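Palgate Simulation and Evaluation Working Group
Minutes of the March meeting
Held in the second-floor meeting room and by video link. The meeting opened at 2:05 pm.

1. Minutes of the previous meeting
Accepted with one correction. Under item 4, "training episodes" should read "evaluation episodes".

2. Simulated evaluation of the tabletop policy
The evaluation lead tabled the results of the first full run in the simulated two-arm cell. The policy was trained on 2653 demonstrations and scored over 700 simulated episodes, with object positions drawn afresh for each. It completed 425 of them. An episode counts as complete only when the named object is at its target position and the arm has withdrawn.

Renders of the cell, from two viewpoints:
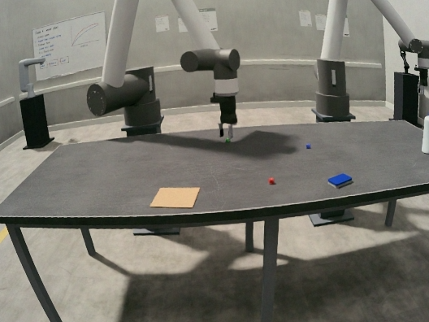
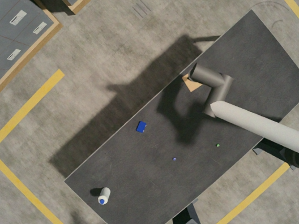

Members discussed whether the simulated score can stand in for time on the physical cell. The Millitz group reported that its own ranking of checkpoints was the same in simulation and on hardware for all but the two weakest, and supported using simulation to screen candidates. Ait Brahim asked how much of the failure rate comes from the cameras. The lead replied that lighting is the main suspect: in both renders the arm throws a broad shadow over the tabletop, and in the first the green cube sits inside it, directly under the gripper fingers. Episodes with the target in shadow have not yet been scored separately — the logging does not record it.

It was agreed that no comparison with the physical cell would be circulated until this had been done. The Keller representative asked that the random seeds be kept with the results so that any episode can be replayed. Agreed.

3. Size of the next run
A run of 3000 episodes was proposed. Concern was raised about the load on the shared cluster. The meeting approved the run on condition that it be scheduled overnight and that the lighting settings be fixed beforehand.

4. Actions
Evaluation lead: add a shadow flag to the episode log and rescore the existing run.
Millitz: supply its checkpoint rankings in the common format.
Keller: confirm storage for seeds and replay files.

5. Other business
The request for a second licence for the rendering software was deferred to the next meeting.

The meeting closed at 3:20 pm.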